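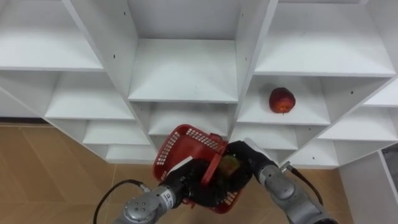 White shelves, one red apple.

Monday, late. Drove the Rinden out to Stukport to see Timo Ruppert about the engine. He's had the Zarkholm two-stroke in pieces since January and finally has the crank back from Böttcher. 1,060 for the regrind and new rods, ouch. More than I paid for the gearbox and both doors.

Bores measured fine except no. 3, slight lip at the top. Timo says hone it and leave it alone. Ok.

Freewheel still slipping in second. Took it apart on his bench, 9 rollers, should be 12. Where are the other three?? Either in the bottom of the casing or the last owner never put them in. Must drain the oil befor I drive home in it again. Well, too late, drove home in it.

Ignition: points gap all over the place. Coil warm, not hot. Bought a spare condenser off him, forgot to pay, ring tommorow.

Still need: head gasket, fan belt, the little rubber thing on the choke cable. Rally paperwork too, has to say what year the dash is from and I dont know.

Hands filthy. Bed.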